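Windora hoverfly survey: October progress note

Trapping at the Jirari and Lirkel plots has finished for the season. We ran 15 Malaise traps and took 2,867 hoverflies, of which 500 have been named to species. Olga Ortuño is checking the difficult Cheilosia females. 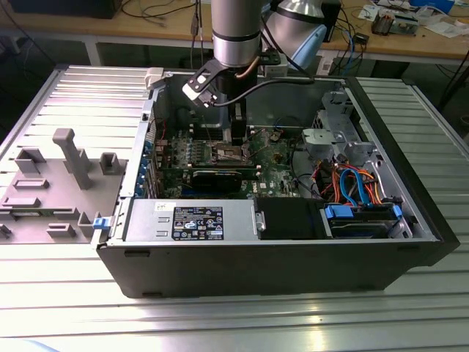 Naming is slower than planned, and the Amrani samples are still in alcohol. We have 40 vials left to sort from Lirkel alone. Records are typed up at the bench and held on one desktop computer, a black tower with its graphics card lying below the processor socket, and copied to a second drive each evening. We ask to move the species list to the next reporting period. Spending is within budget.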